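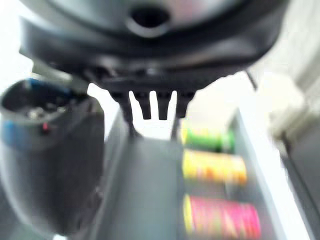 My local paper ran a piece in January about men who take paternity leave, and according to the headline we are all either heroes or hiding from the office. I took 16 weeks and can report long stretches of being neither. Mostly I was looking for the other sock.

What struck me was who got asked. Three fathers were quoted at length, one of them photographed in a sling with the light behind him like a minor saint. The mothers appeared once, in a group, as 'relieved'. I showed this to my friend Cameron Katene, who has raised two boys in Gilchrist largely by herself, and she read it twice and asked where her headline was.

She wrote to the editor. They allow 200 words and she used every one, and they printed it under a picture of a pram.

The comments reached 1,487 before somebody closed them. I read far too many, at four in the morning, with the baby asleep on my arm and no way of reaching the light switch. A man called Crescencio Tovar had written that his own father never changed a nappy and it did him no harm. His sister replied underneath - she remembers who did change them.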